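Kundcombe Folding Notes: T-shirts

README for the T-shirt part of the collection

Welcome, and thanks for having a look! Kundcombe is a growing set of pictures and written notes on folding everyday laundry, and this folder is the one we have the most fun with. Everybody owns a T-shirt, everybody has a strong opinion on how it should be folded, and the fabric has its own ideas.

Last updated: January 6, 2018
Version: 7
Licence: free to use, share and change, with credit to Kundcombe

What's in the folder

There are 125 entries. Of those, 84 are about short-sleeved T-shirts and the rest cover singlets, long sleeves and a handful of polo shirts that came along for the ride. Each entry has a short note in plain English and one or more pictures. The notes use these fields:

garment — what it is, in the words you'd use at home
colour — the main colour first, then any print
state — flat, partly folded, bunched, lifted or folded
print — any letters you can read, typed as they appear
remarks — anything the note-taker felt like adding (do read these, they're the best bit)

If a field doesn't apply it's left blank. We don't use "n/a" or "none", as a few older notes did, and we're still cleaning those up.

How we name the folds

Trenwood: sides to the middle, sleeves back on themselves, then bottom hem up to the collar. Good for shelves.

Pramach: in half lengthwise first, sleeve on sleeve, then into thirds. Good for drawers, and the one most beginners get right on the first go.

Esteban: the pinch-and-flip fold. You hold the shoulder and the middle, cross over to the hem, lift, shake and lay it down. It looks like a magic trick and we love it. It also goes wrong more than the other two, so there are 66 remarks on it and most of them are grumbles.

Choosing a shirt and a surface

Plain cotton is the friendliest place to start. Very slippery sports fabric won't keep a crease, and heavy cotton fights back at the collar. A big, pale, smooth surface is lovely to work on, and you can see the outline of a darker shirt properly. Clear more room than you think you need; a spread shirt with its sleeves out takes up a surprising amount of table.

Smooth from the centre outwards with flat hands. Don't tug at the neckline — it stretches, and then your halves won't match.

Sample pictures

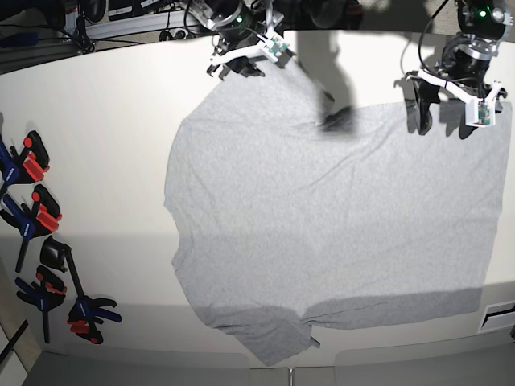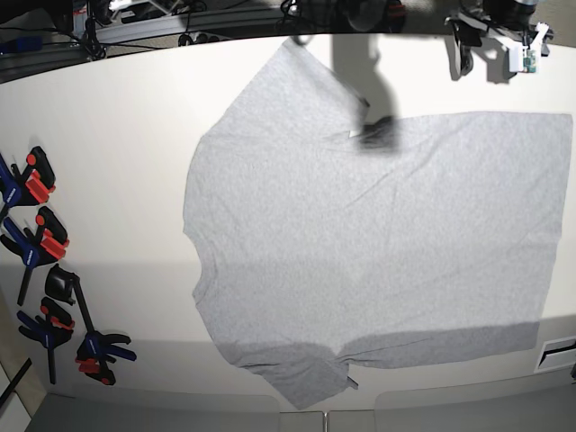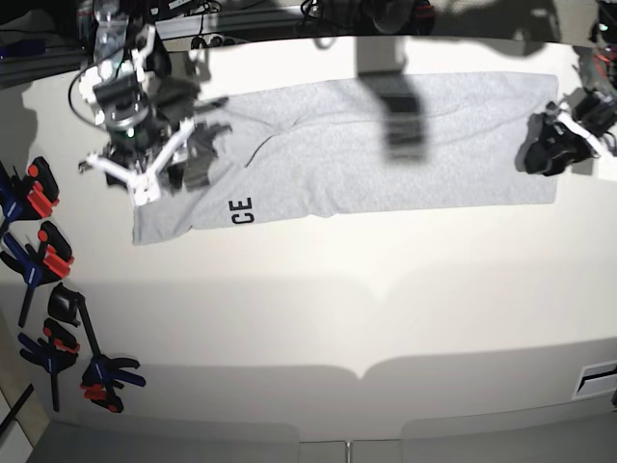
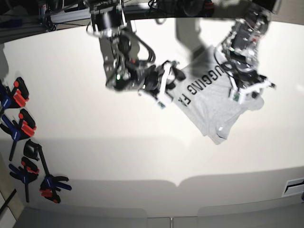 Grey is our favourite colour for this work, and heather grey in particular. The flecks hide lint, small creases don't shout at you, and dark lettering stands out beautifully against it. Lettering is a great help once the shirt is off the table and folded over itself: in the fourth sample the black capitals "UGGING FA" run on a diagonal, so you can follow the slant of the cloth even with the rest crumpled. For the print field, type only the letters you can read, so that one goes in as UGGING FA and the third sample as CE. Please don't finish the word for us, however tempting it is.

Known gaps

Not enough children's sizes. Hardly any stripes, which is a shame, as stripes make a crooked fold so easy to spot. The remarks from October use "flat" for anything lying on a table, rumpled or not, so check the picture before relying on that field.

Adding your own

New entries are very welcome, wonky folds included. Copy the blank note, fill in what you can and put it in the "incoming" folder with your pictures. If your household has its own name for a fold, put it in the remarks and we'll add it to the list.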